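Grurka feed trial, bench crop: progress report to Mereana Mahuika
Prepared by Digby Maihi, Zidville glasshouse
Period covered: potting up through the end of March

Summary

The trial is on schedule and inside its budget. I don't think it has shown what the supplier told us it would, and I would hold off on any larger order until the second batch has flowered.

Where we are

We potted 200 begonia plugs into the standard peat mix and split them evenly between the Grurka liquid feed and our usual one. Both halves get the same strength and the same watering, done by hand before 9 in the morning. As of the last check 78 plants on the Grurka side were in bud. The usual feed had almost the same number, and I couldn't tell the two benches apart without reading the labels.

The supplier's leaflet promises "visibly stronger roots in weeks." I knocked out a few pots from each side to look. The roots were white and healthy on both. If there is a difference, it is smaller than the difference between the plants by the door and the plants by the heater, and we knew about that one already.

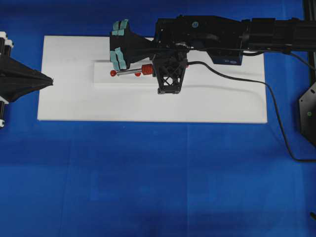
Leaf color is the one point where I could be talked around. The Grurka plants looked a shade darker for a while after potting – then the other bench caught up. That may only mean the new feed gives up its nitrogen sooner. It isn't worth paying extra for in a crop that sits on the bench this long.

Problems

We lost 3 plants to stem rot, 2 of them on the Grurka side. I don't blame the feed. They stood under the drip from the roof vent, which has since been resealed. Fungus gnats are up on both benches and the sticky cards need changing more often than I planned for.

The Mivura salt meter drifted during the first part of the trial. I have thrown out those early readings, so please ignore the ones in my last note.

Spending

Plugs, pots and feed came in as quoted. The replacement probe for the meter came out of the repairs line.

Next

The second batch goes in on Saturday, using the variety Tiêu, with the benches swapped so the heater side gets our usual feed. I'd also like to run a few trays at half strength. I suspect we are overfeeding with both products, and a cheaper answer might be to use less of what we have.

I'll report again once that batch is in flower.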